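Subject: Re: [wrist-policy] dropping near-contact views from training?

Quick answer before I lose the lab machine. Yes we tried it, no it didnt help.

> On the Drosto runs, did you filter out the views where the
> wrist camera is right up against something? Ours are useless
> to look at and I suspect they pull the policy around. Thinking
> of cutting anything below a sharpness threshold. Also how many
> episodes did you end up with?

2,183 episodes, after throwing out the ones with bad timestamps. Filter was a plain gradient threshold, per view. Trained with and without, same seed, 400 rollouts each. Filtered policy did worse by 17 points on the approach phase, same everywhere else.

My guess: the blurry ones still say "close". Take those away and it never learns to slow down. Only a guess, havent checked with the depth head on.

What I'd do is keep them but downweight. We're at 25 percent weight now, training still going so no numbers yet. Config is in the Horobets repo under the usual place, branch is the one with the silly name.

Typical one that the threshold throws out. Gray all over, a bit paler at the top, faint line upper right, slight mauve smudge in teh middle. Couldn't tell you what the surface is:
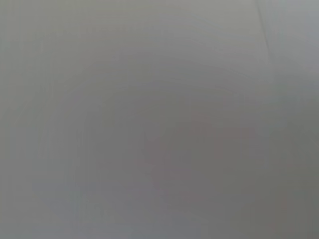
Plondlow, 2020-05-16

Forgot to say, don't compare to the December numbers, those used the old crop. And if anybody still has the Berkance split please put it back on the server, my copy is corrupt.

More when the run finishes.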